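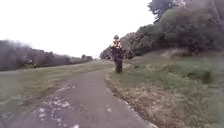

Wed 28 September
Geddale path survey, notebook 2

Purpose of entry: to record the condition of the asphalt footpath between the Monditz gate and the Hulau footbridge, and to set down the method used, so that the readings can be compared with those taken in April.

Chainage is measured from the gate along the left-hand edge. The wheel was checked against the steel tape before use and agreed to within the usual tolerance. Total length by wheel is 1362 m. The April sheet gives the same figure. The older Laaksonen drawing is shorter, and it is now clear that the drawing starts from the old kissing gate. All chainages taken from that drawing must be corrected before they are used in the report.

Surface condition, gate to 400 m. Generally sound. Fine aggregate has been lost on the crown, and the binder is dry and gray. Two transverse cracks noted in April have been sealed. The seal is holding at both edges, though it stands slightly proud and will collect silt.

Surface condition, 400 m to 788 m. Poorer. The patches in this length were laid at different times and do not share a level. Straightedge readings across the joints are entered in the table at the back of the book. The worst joint lies just short of the 788 m peg, where the patch has settled on the downhill side. Water will stand there after rain. Recommend that this joint be cut out and relaid in full depth; a further skim coat would not be worth the cost.
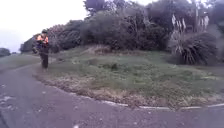
Surface condition, 788 m to footbridge. Fair. The edge is unsupported in several places where the soil has dropped away from the asphalt, and small pieces can be lifted by hand. The edge should be backed with compacted soil before winter. Root lift is present but has not advanced since April. The reference nails were found and left in place.

Drainage. The crossfall is correct on paper and wrong on the ground for most of the middle length. Turf has built up along the low side and holds runoff on the surface. Siding out the turf is ordinary maintenance and does not need to wait for the patching contract. The request should go in separately.

Core samples. None taken today. The barrel supplied with the drill was the wrong diameter for the sample tubes. Correct barrel to be drawn from the Hulau store and signed for. Core positions are marked in yellow crayon and will not last; offsets from the pegs are recorded on the facing page.

Corrections to earlier entries. The April reading at peg 14 was written in the column for peg 15. Both have been struck through and rewritten, with the original figures left legible.

Outstanding:
Reissue the Laaksonen drawing with the corrected start point.
Enter straightedge readings in the master sheet.
Obtain a price for full-depth repair at the 788 m joint.
Send the turf request to the Monditz office.
Replace the missing peg near the footbridge. Spare pegs are in the gray bin, second shelf.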